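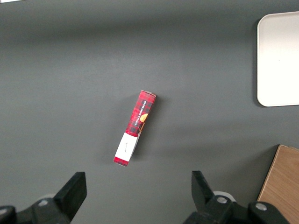
**wrist cam only vs wrist + overhead, results inside**

**sarkitz_fan** - 2:10 pm

ok so finally have numbers. Trained the same policy twice, once on the wrist view alone, once wrist plus the fixed overhead cam. 3000 demos collected, 2772 left after filtering. Task is tray loading: pick the named item, put it in the tray. Shortbread box, bottle, the yellow thing. Items get moved between episodes.

Short version: wrist only is better at the grasp itself. Worse at everything before it. If the tray is mostly out of view at the start the arm wanders, sometimes goes back for the same object.

Two cams fixes the wandering but grasps get sloppier on the flat box. Did not expect that.

Code is the Tadmont branch, no changes besides the encoder.

**mulch_kernel**

What got filtered? 228 demos is a lot to throw out and not say why

**sarkitz_fan**

fair. Operator timeouts mostly, plus episodes where the two streams drifted out of sync. Filter ran before any training, same set for both policies

**Thandeka Potgieter**

Not surprised by the sloppy grasps. If you concatenate features with no dropout on the overhead stream, the policy leans on whichever view predicts the demo best early on, and that's overhead for most of the reach. Then it never learns to hand over to the wrist cam for the last bit. We saw the same on Savavel. Dropping the overhead features at random in training got most of our grasps back.

**gantry_goblin**

disagree, kind of. Think its the box. Lying flat it's a thin target, and from the wrist you get the long edge nice and clear. From overhead it's a few pixels of red. No amount of dropout adds pixels.

Do you have an overhead view of your layout? Want to see how small stuff is

**sarkitz_fan**

one from the overhead side, box is standing up in this one:
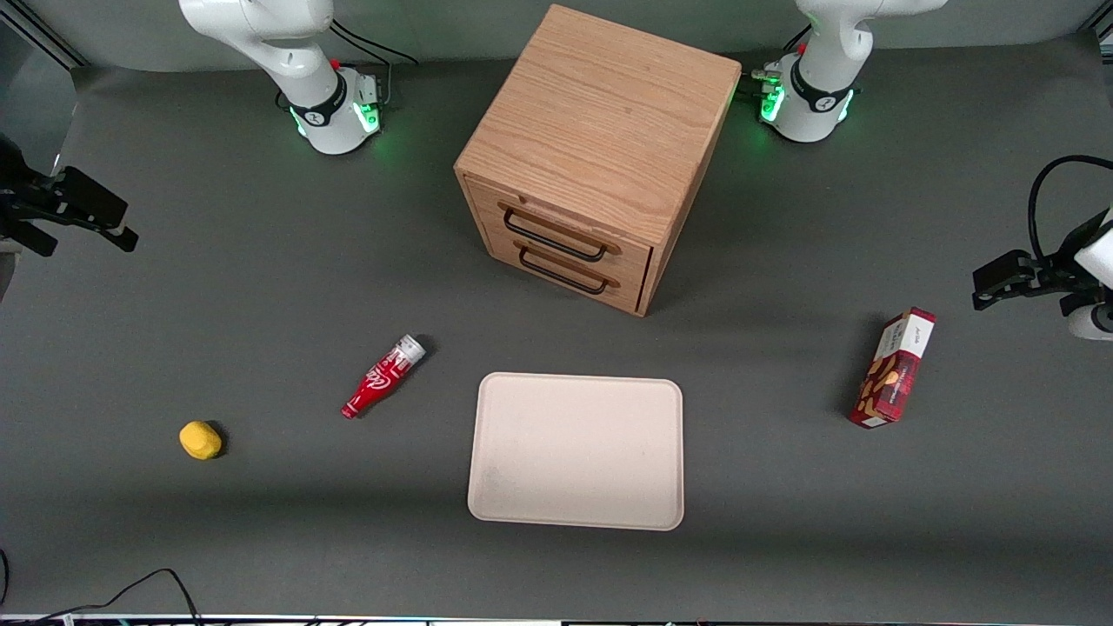

### Re: layout

**gantry_goblin** - 3:45 pm

ok objects are bigger than I figured. But the box on its end is a totally different grasp from the box lying down. Are you averaging those together?? That could be your whole effect right there

**sarkitz_fan**

...yes. Averaged. Can split them, pose at reset is logged

**Thandeka Potgieter**

Please do. And split by tray visibility while you're in there. "Tray partly in the wrist view" and "tray not in view at all" shouldn't share a row.

I'd still bet on the fusion. The bottle is the check here. It rolls, so if two cams also hurt the bottle grasps, flat box geometry can't be the full story.

**mulch_kernel**

how many seeds

**sarkitz_fan**

4 per policy

**mulch_kernel**

I would not call anything "better" on 4 seeds without showing the spread. The wandering, sure, sounds like you can see that by eye. The grasp gap I don't buy yet. Run 10 and post the per-seed table

**gantry_goblin**

10 seeds on real arms is a lot of resets man

**mulch_kernel**

then say "might be"

**sarkitz_fan**

can do 10 for the wrist + overhead one, that's the one people argue about

**Thandeka Potgieter**

No, has to be both. Otherwise you get a tight estimate next to a loose one and everybody reads it wrong. Amegashie's eval script will interleave the two policies so lighting changes hit them the same. Use that, dont run all of A and then all of B.

**sarkitz_fan**

oh. I ran all of A then all of B

**mulch_kernel**

lol ok. rerun

**sarkitz_fan** - 5:20 pm

Editing the title to "preliminary". Plan is: interleaved, same checkpoints first, rows split by box pose and tray visibility. Then a third policy with overhead dropout, rate to be decided. Thandeka what rate did you use?

**Thandeka Potgieter**

Started high and brought it down over training. I'll dig up the config, it's from February and the folder is a mess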